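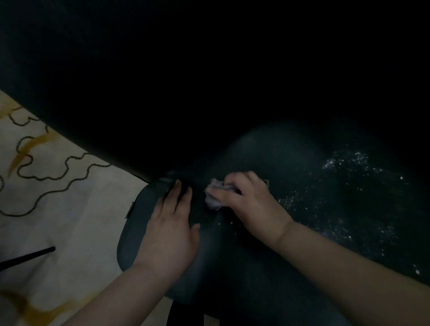
第五章 唾液与口干

学习本章后，读者应能够：
说明三对大唾液腺各自的位置和分泌特点；
区分“口干症”与“唾液分泌减少”，并在病历里写对；
独立完成一次静态唾液流率的测定；
向患者解释为什么含糖的润喉糖帮的是倒忙。

关键词：唾液流率　口干症　缓冲能力　获得性膜　根面龋

5.1 一种不受尊重的液体

血液有献血日，眼泪有诗人，唾液只有痰盂和几句骂人的话。它一天到晚在口腔里干活，润滑、消化、冲洗、缓冲、修补，报酬是被人随口吐掉。多数人一辈子没想过它，直到某天早上发现饼干咽不下去。

口腔科学生对它的态度也好不到哪里去。在临床实习里，唾液首先是个麻烦：它弄湿了刚酸蚀好的牙面，漫过棉卷，毁掉一次本来不错的粘接。学生学会的第一件事是把它吸走，第二件事是把它吸得更干净。本章想请读者暂时放下吸唾管，看看被吸走的到底是什么。

唾液主要来自腮腺、下颌下腺和舌下腺，另有大量小唾液腺散布在唇、颊、腭等处的黏膜下。腮腺的分泌物稀薄如水，在进食时最卖力；下颌下腺是混合性腺体，安静时的唾液大半由它供应；舌下腺的产物偏黏稠。小唾液腺产量有限，却贡献了相当一部分黏蛋白，黏膜摸上去滑不滑，很大程度上看它们的脸色。

唾液的绝大部分是水。考试时若把这一条写成全部答案，得分会和水一样清淡。剩下那一点点里有碳酸氢盐、钙、磷酸盐、淀粉酶、溶菌酶、分泌型免疫球蛋白A和若干名字更长的蛋白质，口腔的太平日子基本靠它们维持。

5.2 口干，以及自称口干

“口干症”指患者感到口腔干燥，是一种主观感受。“唾液分泌减少”指测得的流率低于正常，是一项客观发现。两者经常同时出现，也经常各走各的：有人抱怨嘴里像铺了砂纸，测出来流率正常；有人流率低得可怜，坐在诊椅上谈笑风生，只是顺便来补一颗牙。

病历里把这两个词混用，是本书编者改作业时最常见的错误。再版之后想必仍是。 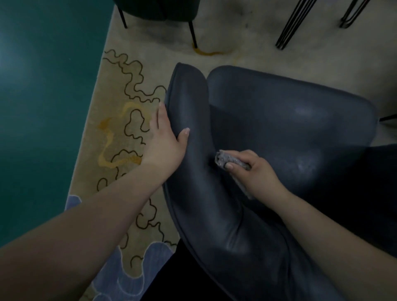

图5-1 深色皮革扶手椅，座面上有两处浅色痕迹。

引起唾液减少的原因可以列得很长，但临床上请先问药。抗胆碱药、三环类抗抑郁药、部分抗组胺药和利尿剂都在名单前列，几种药一起吃，效果往往叠加。其次是头颈部放疗、干燥综合征、控制不佳的糖尿病和脱水。年龄常常被拉来顶罪，其实健康老人的腮腺多半还算敬业，真正随年龄稳步增长的是药盒的格子数。

张口呼吸也值得一问。打鼾的人自己通常不承认，需要时可请教其枕边人，答案一般来得很快，且附带细节。

病例5-1
患者Todor Vasić，退休会计，因“前牙根部发黑”就诊。自述刷牙认真，每天两次，从不吃甜食。口腔检查见下前牙及双尖牙颈部多处根面龋，舌背干燥，口镜贴在颊黏膜上不易分开。追问用药，患者说“没吃什么”，随后从外套口袋里取出降压药、抗过敏药和一盒助眠药。追问饮食，患者再次强调不吃甜食，期间往嘴里放了一颗薄荷糖。问及此事，患者答：“这是药店买的。”

思考：上述信息中，哪些是患者主动提供的？哪些差一点就错过了？接诊医师Nataša Vlachou没有当场要求患者停用任何一种药，而是写信给他的全科医师。她为什么这样处理？

5.3 测定：请安静地流口水

静态唾液流率的测定，设备简单到令人尴尬：一个称过重的杯子，一台天平，一只表。难的是让一个体面的成年人低着头，听任唾液自己流进杯里。

患者检查前应避免进食、饮水、刷牙和吸烟。请患者坐直，先咽一次，然后头部略前倾，双唇微张，5分钟内不说话，不咀嚼，也不吞咽。计时结束，将口中余液一并吐入杯中，称重，换算为每分钟的毫升数。唾液密度与水相近，克与毫升可直接互换，这是本章中少有的便宜事。

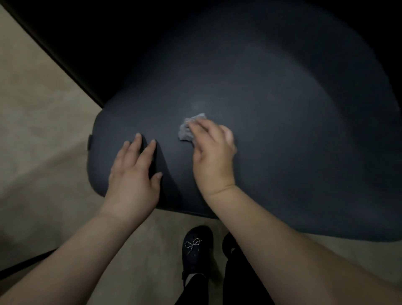

操作者此时应管住自己的嘴。讲笑话会让患者吞咽，提起午饭会让静态流率变成别的东西，站在对面盯着杯子看则会让大部分人一滴也流不出来。比较可行的办法是转过身去整理病历，并且真的整理。

动态流率的测定大致相同，只是让患者咀嚼石蜡或无味胶基。刺激后流率明显上升，说明腺体尚有余力，无糖口香糖之类的办法值得一试；若嚼了半天仍无动静，就应考虑唾液替代品，并把防龋措施提到日程最前面。

同一患者复查时，应尽量安排在一天中的相同时段。唾液分泌有昼夜节律，夜间睡眠时降到最低，睡前那块饼干因此格外划算，当然是对细菌而言。

5.4 酸来了以后

进食含糖食物后，菌斑内的酸度迅速升高，牙釉质开始流失矿物质。唾液随后赶到，稀释、中和，再把钙和磷酸盐慢慢送回去。健康人整个过程常需30分钟左右，唾液少的人要等得更久。若在此期间又喝一口甜咖啡，一切从头开始。

所以在饮食记录中，次数往往比总量更说明问题。一口气吃完的蛋糕有始有终，放在办公桌上喝一下午的果汁则没有。学生Marin Matić在课堂练习中记录了自己一天的饮食，他把边复习边喝的那杯甜茶写作“一次”。小组讨论后改为16次，他对此保留意见。

课前练习

一、不翻书，写出三对大唾液腺的导管开口位置，然后对着镜子找其中两对。找不到时，可在舌尖滴少许柠檬汁再试。

二、与同伴互测静态唾液流率，各写一份记录，注明测定时段和正在服用的药物。

三、病例5-1中的患者问您，能否把薄荷糖换成蜂蜜润喉糖，因为蜂蜜是天然的。请用不超过两句话回答，语气要让他下次还愿意来。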